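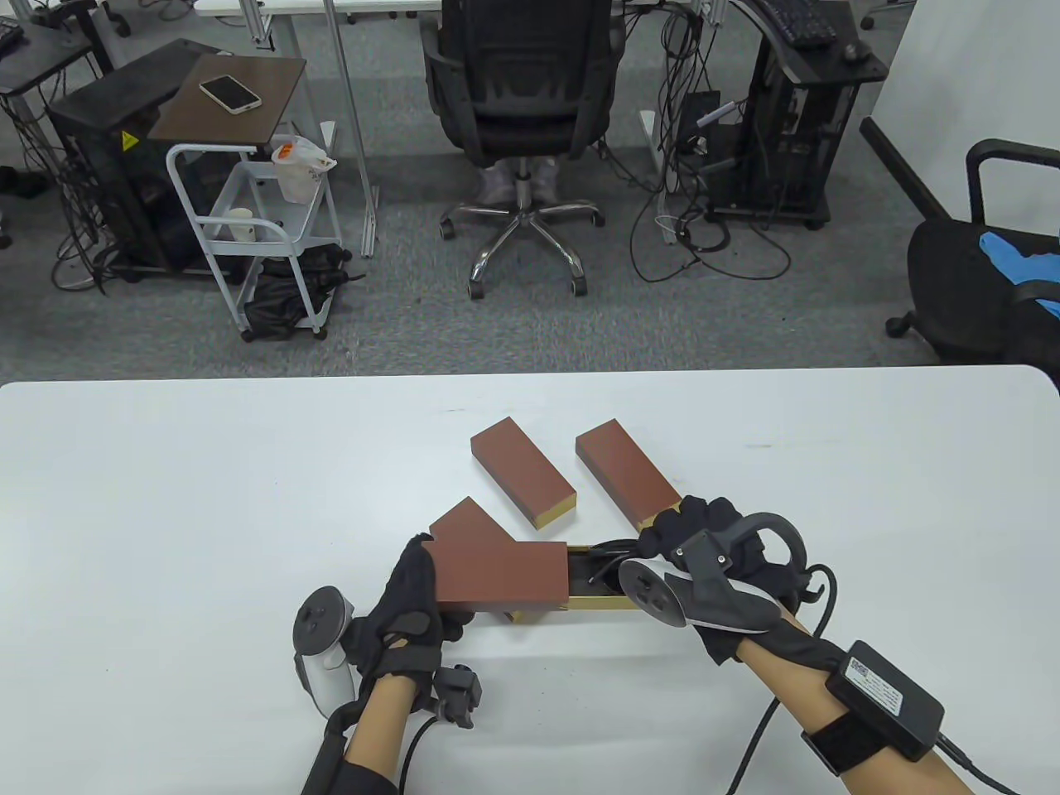
¿Cuánto se tarda en aprender a escribir una carta de amor por encargo? A mí me llevó un invierno entero y dos clientes furiosos, y todavía hoy me salen demasiado largas.

Empecé en Skultholm, en el piso de arriba de la papelería Bárány, que olía a tinta y a sopa de la vecina. La dueña del negocio era Evanthia Psarras, una señora con un abrigo verde que no se quitaba ni en junio (¡ni en junio, de verdad!). Me contrató porque yo tenía buena letra y porque fui la única que subió los cuatro tramos de escalera sin quejarse.

—Tú escribes lo que sienten ellos —me dijo el primer día—, y lo que sientas tú te lo guardas para el tranvía.

Yo asentí muy seria y a la media hora ya lo estaba haciendo mal. Le puse a un panadero una frase preciosa sobre la lluvia en los tejados y su novia le contestó que quién era esa mujer que le dictaba. El panadero volvió hecho una fiera, claro. Evanthia le devolvió el dinero, me sirvió un café y me hizo reescribir la carta con palabras de panadero: harina, madrugar, tengo sueño, te echo de menos. La novia contestó a vuelta de correo, y esta vez con besos.

El segundo enfado mejor me lo salto, que había un notario de por medio.

El caso es que una tarde, a eso de las seis, subió Ritu Joshi. Venía de Wevden, en el tren lento, con los zapatos en la mano porque le habían hecho rozaduras. Se sentó, los dejó en el suelo y me dijo que quería una carta para un hombre de Laklow que no le escribía desde hacía 14 años.

—¿Y qué quiere decirle? —pregunté yo, con la pluma preparada.

—Que me devuelva el paraguas.

Yo me reí, ella no. Me explicó el paraguas con todo detalle: el mango de hueso, la varilla torcida, el día en que se lo prestó a la puerta de un cine. Me explicó también cómo caminaba él, deprisa y un poco ladeado, y que silbaba fatal, y que en la pensión dormía en la habitación 419 aunque la pensión tenía solo tres plantas, cosa que a los dos les hacía muchísima gracia. Hablaba y hablaba, y yo apuntaba como una loca, y se nos hizo de noche.

Escribí seis páginas. Me quedaron estupendas, perdón por decirlo, con cine y silbidos y todo. Ritu las leyó despacio, pasando el dedo por debajo de los renglones, y luego las dobló y se las metió en el bolso.

—Estas me las quedo yo —dijo—. A él póngale lo del paraguas.

Así que cogí una cuartilla limpia y le puse lo del paraguas. Dos líneas y la firma. Evanthia, que llevaba un buen rato fingiendo que ordenaba sobres, le cobró solo la cuartilla.

En el tranvía no me guardé nada, lloré desde la plaza hasta mi parada, y un señor me ofreció un pañuelo y un caramelo de anís.

La respuesta llegó tres semanas después a la papelería, porque Ritu había dado nuestra dirección. Era un paquete largo y estrecho, con muchísima cuerda. Evanthia no me dejó ni tocarlo. Lo puso encima del armario, le echó por encima un trapo contra el polvo y me mandó a la estación a preguntar a qué hora llegaba el tren lento de Wevden.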